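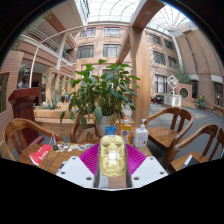 ## 4. Plant tables and what gathers round them

Of all the surfaces in the survey the plant table gave us the most trouble, and takes up more of this paper than we planned. A plant table, as used here: any table, sill or low unit where a potted plant lives for most of the year and is not moved to make way for a meal. Kitchens and dining tables are in Section 3. Hall shelves in Section 5, short.

The 40 homes were split between Ristbridge and Clatstead, all visited in June, daylight, windows open in most of them. Surfaces logged came to 200 and items on them to 1512. Pots and saucers were left out of the item total, as were tablecloths. Whether a cloth is an item or part of the table was argued over for far too long in the pilot and we have simply gone with part of the table.

### 4.1 The plant as a back wall

The plant tends to go at the back. Against the wall if there is one, near the light if not. Everything else then arranges itself in front, and the leaves do a job somewhat like a shelf back: tall things are stood up against the foliage, low things drift forward towards whoever is sitting there. Bottles go in the first row. They can stand under the leaves without being knocked and still be reached by the cap or the pump.

Figure 2 is a table of this sort. A big broad-leaved plant in a white pot, a blue container close in front of it, then a clear bottle of amber-yellow liquid with an orange-and-white cap and a white pump bottle farther along. Brown wood, grain showing. Forward of those we are out of the bottle row and into what we have been calling scatter: a red packet, and a run of small pieces in white, cream, brown and blue with a small black round one at the end of it. We coded the run as one scatter group. Coding each piece separately was tried in the pilot and swamped everything else on the sheet.

**Figure 2.** Plant table with bottles standing before the foliage and small pieces scattered on the wood. Coded *bottle row* and *scatter*.

Leaf condition was noted but only as a yes or no, any yellowing visible. The plant in Figure 2 is a yes, with one yellowing leaf near the middle. We make nothing of it. A yellow leaf can mean too much water, too little, a draught, or just an old leaf, and we are not plant people. It went on the sheet because early on we had a notion that neglected plants would go with crowded tables. They don't seem to. Some of the most crowded tables had lovely plants on them, better than anything either of us has kept alive.

### 4.2 Bottles

Bottles are the main finding of this section if there is one. Plant tables drew them more than any other surface outside the bathroom, and the mix was wider than we'd allowed for on the sheet. Oils, hand creams, cordials, plant feed, washing-up liquid gone astray. The first sheet had a box for "bottle (plant related)" and a box for "bottle (other)" and that fell over in the first week, as you can't tell from a label half turned to the wall and the householder often could not say either. So: one box, bottle, then closure type. Pump, screw, flip, spray, none.

Closure type looked like a dull thing to record but proved to be handy. Pump bottles were nearly always at the reachable end of the row with the spout turned outwards. Screw-capped bottles stood deeper in. People put down what they use in passing where it can be worked with one hand, and what needs two hands gets pushed back among the leaves. That is our reading of it, others are possible. A tall bottle may go deeper for no reason other than being tall.

The Stister homes (the terraces on the Clatstead side) had fewer bottles per table. Smaller tables, though. We did not measure the tables properly, only small / medium / large by eye, so a fair comparision isn't possible and we leave it there.

### 4.3 Scatter

Scatter was defined as small loose pieces lying on the surface with no dish, tray or box under them. Game pieces, beads, buttons, clips, bits of packaging, hard sweets. Where the surveyor couldn't say what the pieces were, colour and rough shape were written down and that was enough.

Dishes stop scatter. A table with even one shallow dish on it had its small pieces mostly in the dish. Tables without, the pieces spread along the front edge or in a line, often starting from a packet or bag. Householders described this as temporary when asked. "Just till I sort it" was a common answer, in one form or another, and we would treat it with some caution given how many of the same homes told us that no-one had sorted that table since before Christmas. One dated note, tucked in under a saucer, was from 25th December.

Packets were coded apart from scatter even where the two clearly belonged together. In hindsight a mistake. A packet and the pieces next to it are probaly one event, someone opened something, and splitting them loses that.

### 4.4 The Ra scale

Crowding was scored on the Ra scale, our own, introduced in Section 2. Low Ra means the table top can be wiped without lifting anything. High Ra means a clear space has to be made before a cup can be put down. Plant tables scored high as a group. Take out the bottle row and they drop to the middle, level with desks.

Two surveyors scored each table separately. Agreement good at the low end, poor at the high end, where one of us kept asking whether a cup balanced on a magazine counted as put down. It does now.

### 4.5 Limits

Single visits. No repeat visits, so no claim at all about how quickly a table fills. Some tidying before we came, certain of it, more than 2 people said so at the door. And foliage hides things: anything under or behind the leaves was logged only if part of it showed. No lifting of leaves, by agreement with the householders. Counts for plant tables should therefore be read as low, and the hall shelves in the next section, where everything is out in the open, are not directly comparable.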